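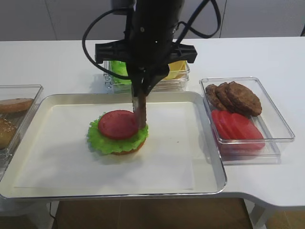 22 May 2019
By the Daletetti Press Office

GOLLHAM — Daletetti today released Modise 6, a new version of its planning and perception software for robot arms that handle small, soft or irregular objects. The update is available to all current license holders.

Modise 6 replaces the fixed task script used in earlier versions with a planner that checks the state of the work after each motion. If a layer is missing or has shifted, the planner selects a new next step without returning the arm to its home position. Replanning takes 35 milliseconds on the standard controller.

The perception module combines a fixed view of the workspace with a view from the wrist. Each object is tracked in both views under one label, including when the arm blocks the fixed camera.
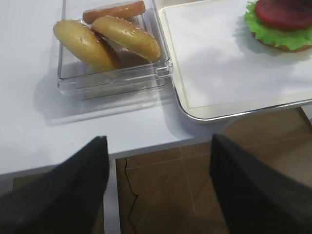 Wrist view of the burger assembly task, with bun halves in a clear container and the stack on the tray at right.

Daletetti uses burger assembly as its main test task. The layers are thin, they overlap, and the lettuce has no regular outline. The internal test set for this release holds 127 task variations, up from the set used for the February preview. Variations change the starting layout, the order of layers and the containers in use.

Grasp planning has also been revised. Modise 6 scores candidate grasps by finger clearance as well as by object shape, so that an item can be picked up or set down next to a finished layer. Users can set the clearance limit per object class. 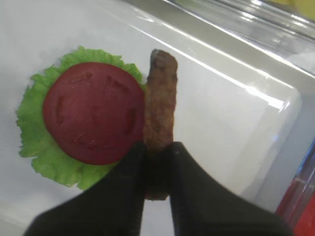
Availability and support

Modise 6 runs on existing controllers. Task files from the previous version can be converted with Stiltunen, the command-line tool included in the package. Files with more than 300 steps must be split before conversion. Release notes and a list of supported grippers are included with the download.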